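Rapport de projet tutoré
Alimentation émotionnelle chez les étudiants : tenue d'un carnet de repas et de ressenti
Projet Bunurholm, remis le 15 août 2024

1. Point de départ

Le sujet a été choisi au sein du groupe après une discussion sur les périodes d'examens. Plusieurs d'entre nous mangeaient davantage le soir pendant les révisions, sans avoir faim, et le regrettaient ensuite. Nous avons voulu savoir si le fait de noter ce que l'on ressent avant de manger change quelque chose à ce comportement, ou au moins à la façon dont on en parle.

On appelle ici alimentation émotionnelle le fait de manger en réponse à un état comme l'ennui, la contrariété ou la fatigue, en dehors de la faim. Nous n'avons pas traité les troubles du comportement alimentaire, qui relèvent du soin. La fiche d'information remise à chaque participant le précisait et donnait les coordonnées du service de santé universitaire.

2. Organisation

Le recrutement s'est fait en novembre, par affichage dans les couloirs et par un message sur la liste de la promotion. Nous avions prévu 50 places. Les inscriptions ont été closes quand elles ont toutes été prises. Chaque participant a reçu un carnet papier au format de poche, que nous avons appelé carnet Grastus, du nom donné au premier modèle pendant les essais.

Le suivi a duré quatre semaines. Les réunions du groupe se tenaient dans les locaux du bâtiment Dirndale, où nous avions un créneau en fin d'après-midi. Les carnets y étaient rangés dans une armoire fermée à clé, sous un numéro et sans nom.

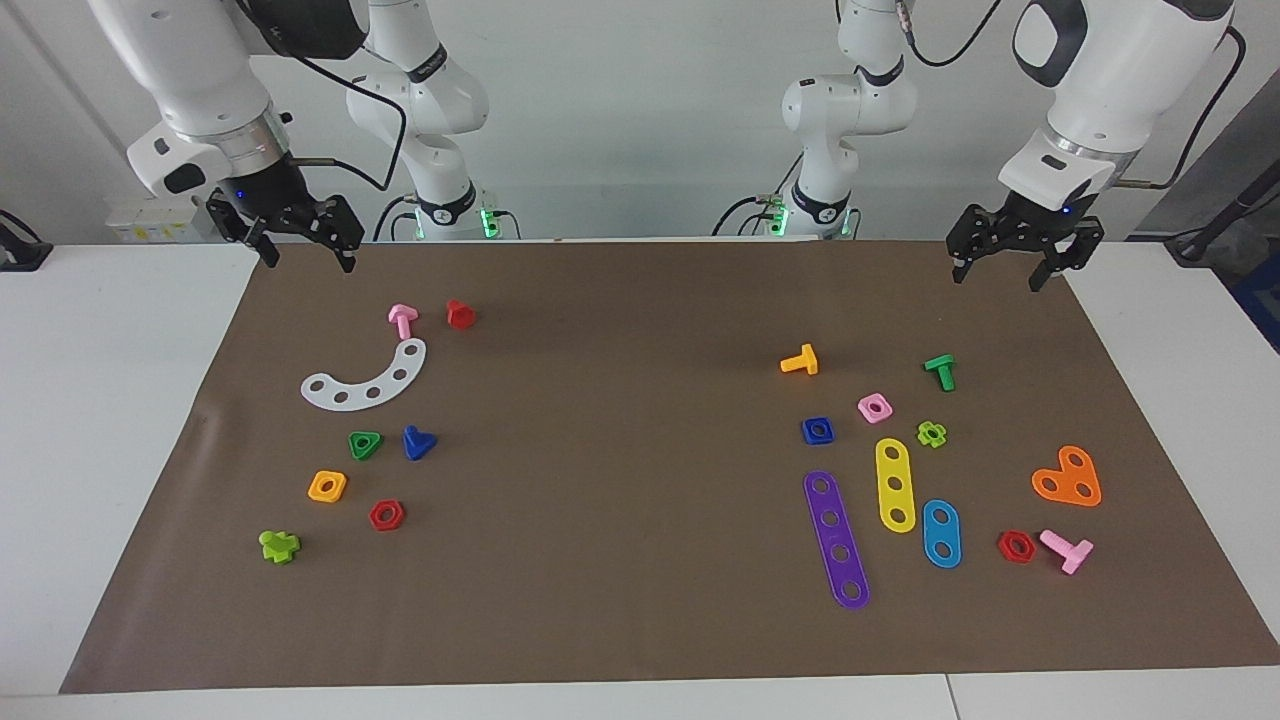 3. Contenu du carnet

Une page correspond à une prise alimentaire en dehors des repas. Le participant y note :
- l'heure et le lieu ;
- la faim ressentie, sur une échelle de zéro à dix ;
- l'émotion principale, en un mot, choisi librement ;
- ce qui a été mangé, sans quantité ni calories ;
- une phrase écrite plus tard dans la soirée.

L'absence de quantités a été discutée longuement. Une partie du groupe craignait de perdre une donnée utile. Nous avons finalement suivi l'avis de l'encadrement : compter aurait pu gêner des personnes déjà préoccupées par leur poids, et ce n'était pas notre question.

Pour l'émotion, une première version proposait une liste à cocher. Pendant les essais, presque tout le monde cochait « stress ». Avec le mot libre, les réponses se sont diversifiées : agacement, solitude, récompense, vide, impatience. Le mot « récompense » n'est pas une émotion au sens strict, mais il revenait tellement que nous l'avons gardé comme catégorie.

4. Résultats

Au terme des quatre semaines, 79 % des carnets nous ont été rendus avec au moins une page remplie par semaine. Les autres ont été exclus de l'analyse. Dix-huit participants ont accepté un entretien individuel, mené à partir de leur propre carnet.

Les prises notées se concentrent en soirée, surtout après le retour au logement. La faim indiquée est souvent basse. Les deux motifs les plus cités sont la fatigue et la récompense, ce second motif étant presque toujours lié à la fin d'une tâche : un devoir rendu, un partiel passé, un appel difficile terminé.
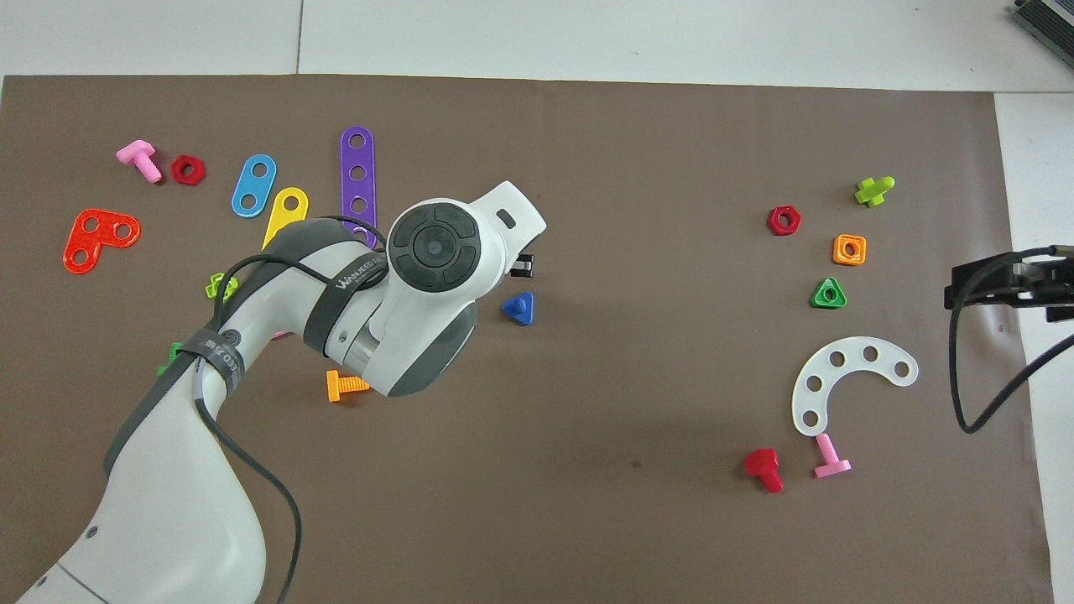 Les phrases écrites après coup sont la partie la plus riche du carnet. Au cours de la première semaine, elles expriment surtout de la culpabilité. Par la suite, elles deviennent plus descriptives. Un participant écrit par exemple : « J'étais vexé et je n'avais pas envie d'y penser. » Un autre : « Je voulais juste une pause et je ne sais pas en prendre une sans manger. » Nous avons classé ces phrases à deux, séparément, puis comparé. Les désaccords portaient surtout sur la limite entre fatigue et ennui.

En entretien, plusieurs personnes ont dit avoir remplacé certaines prises par une autre habitude, en général une marche courte ou un message à un proche. D'autres n'ont rien changé et ne le souhaitaient pas. Une personne a trouvé le carnet pénible et a arrêté, ce que la fiche d'information permettait à tout moment.

5. Limites

Il n'y avait pas de groupe témoin. Nous ne pouvons donc pas dire que le carnet réduit les prises alimentaires, seulement que les participants en notent moins en quatrième semaine. Cela peut aussi venir de la lassitude : remplir une page demande un effort, et il est facile d'en sauter une.

L'échelle de faim pose également problème. Pour certains, cinq voulait dire « je pourrais manger », pour d'autres « j'ai vraiment faim ». Nous avions construit une grille de codage, dite grille Papadopoulos, pour harmoniser les réponses, mais elle a été terminée trop tard pour servir à la première lecture. Il a fallu recoder une partie des pages.

6. Suites

Une version révisée du carnet est jointe en annexe. La phrase du soir y occupe la moitié de la page et l'échelle de faim est réduite à trois niveaux, chacun accompagné d'un exemple. Le tableau de codage et la fiche d'information figurent dans la même annexe. Les carnets seront détruits après la soutenance, comme annoncé aux participants.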